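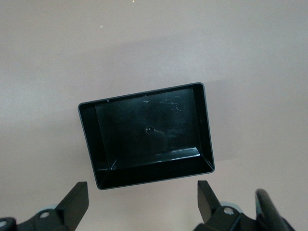
Figure 1. Black plastic tray with sloped inner walls and a small round hole in the floor.

Latwood Technical Institute
Introduction to Packaging and Storage Materials
Handout 5: Shallow Trays
Instructor: Rigoberto Mamani

Purpose of this handout
Students will use these notes during the bench session on shallow trays and again when preparing the written report. The handout covers the parts of a tray, the inspection of used surfaces, and the form in which findings are to be recorded.

Terms
Rim: the flat border around the opening. On the tray in Figure 1 the rim is thin.
Cavity: the recessed space inside the rim.
Wall: any inner face running between rim and floor. A wall that slopes inward makes the floor smaller than the opening.
Floor: the flat bottom of the cavity.
Ledge: a raised step within the cavity. One runs along one side of the floor in Figure 1.

Surface wear
Glossy black plastic shows marks readily. The floor in Figure 1 carries fine scratches, scuffs and small whitish marks, which are denser in some areas than in others. Reports should give the location of such marks as well as their type. Students should turn the tray under the lamp before writing anything down, as a streak of reflected light is easily mistaken for a scratch.

Openings
A hole in a tray floor may serve for drainage, for fastening, or for release from a mold. Its use cannot be settled from appearance alone. Record the shape and position of the hole, measure its diameter, and leave the purpose blank unless the supplier's sheet states it.

Bench procedure
Place the tray on a plain, matte surface. Measure the cavity depth at 2 points and enter both readings. Sketch the tray from directly above, with walls, floor and ledge labeled. Wipe the tray with a dry cloth and return it to the Lirlow cabinet.

Report
The report is worth 25 points, of which 8 are assigned to the labeled sketch. It is due on 1/28/26 at the start of class.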